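Rapport de projet de fin d'études
Segmentation automatique de démonstrations de saisie pour l'apprentissage par imitation
Projet Berholm, parcours Robotique et systèmes embarqués
Auteurs : Noelia Robles, Hammad Janjua
Jeudi 4 juin 2026

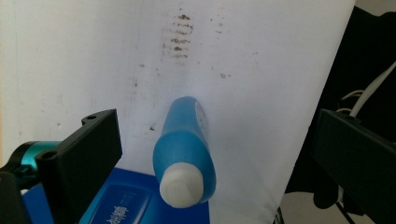 Selon Zabala, consulté à mi-parcours, le découpage des démonstrations devait être traité avant toute question d'architecture de réseau : une politique entraînée sur des phases mal délimitées apprend surtout les hésitations de l'opérateur. Cette remarque a conduit à réviser le cahier des charges initial, qui prévoyait de consacrer l'essentiel du semestre à la comparaison de modèles.

1. Objet du projet

Le projet porte sur la conception d'un outil logiciel capable de découper des séquences enregistrées avec une pince tenue à la main en phases exploitables : approche, fermeture, transport, dépose. L'outil reçoit en entrée le flux vidéo, la trajectoire estimée de la pince et l'ouverture des doigts. Il produit un fichier d'annotations directement lisible par la chaîne d'entraînement Pavbridge, utilisée au laboratoire.

Jusqu'à présent, les bornes de phase étaient posées manuellement. Cette pratique présentait deux inconvénients : un temps de traitement élevé et une dispersion importante entre annotateurs, en particulier sur l'instant de contact avec l'objet.

2. Données

Le corpus de travail comprend 200 démonstrations de manipulation d'objets courants, parmi lesquels des flacons et des bouteilles en plastique. Les objets translucides ont été conservés à dessein, leur contour étant difficile à isoler. Un sous-ensemble de 20 démonstrations a été annoté indépendamment par les deux auteurs et sert de référence pour l'évaluation. Aucune de ces séquences n'a été employée pour le réglage des seuils.

3. Architecture logicielle

La chaîne se compose de trois modules, développés en Python et reliés par des messages horodatés.

Le module de synchronisation rééchantillonne les signaux sur l'horloge de la caméra. Il rejette toute séquence dont la trajectoire comporte une interruption trop longue pour être interpolée sans risque.

Le module de perception estime un masque de l'objet situé entre les doigts. Le masque est propagé d'une image à la suivante, puis réinitialisé lorsque sa surface varie brutalement. Les doigts de la pince, dont la position dans l'image dépend uniquement de l'ouverture, sont soustraits à l'aide d'un gabarit calibré une fois par appareil.

Le module de décision repose sur un automate à états finis. Le passage de l'approche à la fermeture est déclenché par la vitesse des doigts ; le passage au transport exige en outre que l'objet demeure immobile dans le repère de la pince. Une variante fondée sur un modèle de Markov caché a été implémentée, puis écartée en raison de la difficulté à interpréter ses erreurs.

4. Résultats

Sur le sous-ensemble de référence, 78 % des transitions détectées se situent dans la tolérance fixée avec l'encadrement. Les erreurs restantes concernent majoritairement la dépose : l'opérateur relâche souvent l'objet de façon progressive, et les deux annotateurs eux-mêmes s'accordent peu sur l'instant exact.

Le second groupe d'erreurs provient du masque. Lorsque l'objet et le support présentent des teintes voisines, la segmentation tend à s'étendre au support, ce qui retarde la détection du transport. L'ajout d'un terme de mouvement a réduit ce défaut sans le supprimer.

5. Difficultés rencontrées

Le décalage entre l'horloge de la caméra et celle du capteur d'ouverture n'était pas constant d'un enregistrement à l'autre. Une première correction, par décalage fixe, a dû être abandonnée au profit d'un recalage par corrélation entre l'ouverture mesurée et l'écartement apparent des doigts. Cette modification a entraîné un retard de 3 semaines sur le calendrier et la suppression du lot relatif à l'interface graphique.

6. Travaux restants

Le code et la documentation d'installation ont été déposés sur le serveur Drimmont, dans la branche principale du projet. Les tests unitaires couvrent la synchronisation et l'automate ; ceux du module de perception restent à compléter. Il est recommandé à l'équipe suivante de reprendre en priorité la définition de la phase de dépose, puis d'évaluer l'effet du découpage sur le taux de réussite des politiques entraînées, mesure qui n'a pu être menée dans le cadre du présent projet.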